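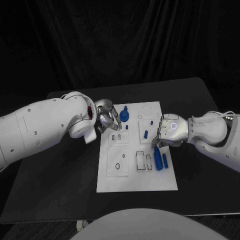
A layout sheet is a piece of paper with the outline of each part of a kit printed on it, at full size, so that the parts can be set out in the right places before you start building. They are cheap to make and you can do one in an afternoon with a ruler, a pencil and a printer. Keep the drawing simple. Thin black outlines on white paper are enough, with circles for the round parts and rectangles for the square-sided ones, and a dark tabletop under the sheet makes its edges easy to find. Clear plates and blue parts both show up well against the white. The steps below are the ones I use for the Calcombe gear kit, but they will do for any kit with flat or flattish parts.

What you need

A sheet of paper large enough to take all the parts with space between them
Pencil, rubber and a steel ruler
A fine black pen, or a drawing program if you prefer
Calipers, or a second ruler with a clean end
Low-tack tape
The kit, complete, with the bags opened

Sorting the parts first

Tip everything into a shallow tray and check it against the parts list. Do this before you draw anything. If you find a part missing halfway through you will end up moving half the outlines to fill the hole, and then moving them back when the replacement comes.

Put the parts into groups by shape. Gears and discs go together, then plates, then anything long. Small fixings such as screws and washers don't go on the sheet at all. Leave them in their bag or put them in a saucer next to it.

Clear plates often come with a protective film on both sides. Leave the film on while you are drawing round them and take it off when you are ready to use the finished sheet. Pencil dust gets everywhere and the plates pick it up.

Working out the sheet size

Lay the parts on the bare table in the order you expect to use them. Leave a finger's width between neighbours, and more between tall parts. Then measure the whole area, across and down. My set for the Calcombe kit came to 302 mm across at its widest, which is just over what a sheet of A4 gives you even on its side, so I went up to A3. If yours is only a few millimetres over, try turning one of the rectangles before you buy bigger paper.

Don't be tempted to overlap the outlines to save room. I tried it on the Tanoli kit and spent more time working out which line belonged to which part than I would have spent sorting them by eye.

Drawing the outlines

1. Tape the paper to the table at two corners.

2. Mark a margin of 15 mm all round in pencil. Most home printers won't print right up to the edge, and if you are going to copy the sheet later you will lose anything outside the margin.

3. Start with the largest part. Place it, hold it down with two fingers and mark its corners with a dot. For a round part, measure the diameter instead and find the centre.

4. Lift the part off and join the dots with the ruler. Draw circles with a compass. Tracing round a gear with a pencil gives you a wobbly line and takes ages, and a plain circle the size of the outside of the teeth does the job just as well.

5. Carry on down through the sizes. The small parts go into whatever space is left.

6. Put every part back in place and check that each outline shows as a thin line all the way round. If the line is hidden on one side, the outline is too small. Add a millimetre.

7. Go over the pencil in pen and rub out the rest when the ink is dry.

If you are using a drawing program, measure each part with the calipers and type the sizes in directly. Set the line to 0.5 pt. Anything heavier looks fine on the screen and clumsy on paper, particularly where it shows through a clear plate.

Parts that look the same

Sooner or later you will have two plates that differ by a few millimetres. You can put a number inside each outline and the same number on a small sticker on the part. I do this for the Kundero set, where there are four plates and two of them are nearly the same. For most kits it is enough to keep similar parts at opposite ends of the sheet.

Where a plate has holes, draw the holes as well, or at least one of them. It tells you which way round the plate goes. With a clear plate you can line the hole up with the circle printed underneath by looking straight down through it. Keep your head directly above the part while you do this. From the side, the thickness of the plate shifts the line and you will put it down slightly off.

Printing

Print at 100 per cent. The setting you need to turn off is usually called "fit to page" or "scale to fit", and on my printer it turns itself back on every time. Check the first copy with a ruler against the largest rectangle. If that is right, the rest will be.

Ordinary 80 gsm paper will do for one or two uses. It curls at the corners in a warm room. For a sheet that will be used often I print on 160 gsm card, in matt. Glossy card is slippery and the lighter gears slide about on it.

Laminating is possible but I don't recommend it for clear parts, as the shine from an overhead light makes the outlines hard to see.

Setting the parts out

Place the sheet square to the front edge of the table and tape down the corners nearest you. Put the big plates on first, handling them by the edges, then the round parts, then the small ones. Lower each plate flat and let go. If you slide it into place it will drag the paper.

When everything is down, look for empty outlines. An outline with nothing in it means a part is still in the tray or has gone on the floor.

Storing the sheet

Keep it flat, in the lid of the kit box if it fits. Mine is too big for the Zerndale box, so it is rolled, with the printed side outwards. It then lies flat with its edges down when you unroll it. Write the name of the kit and the date on the back.

We use cookies to remember your settings and to see which pages are read. By continuing to use this site you agree to our use of cookies. Accept | Manage settings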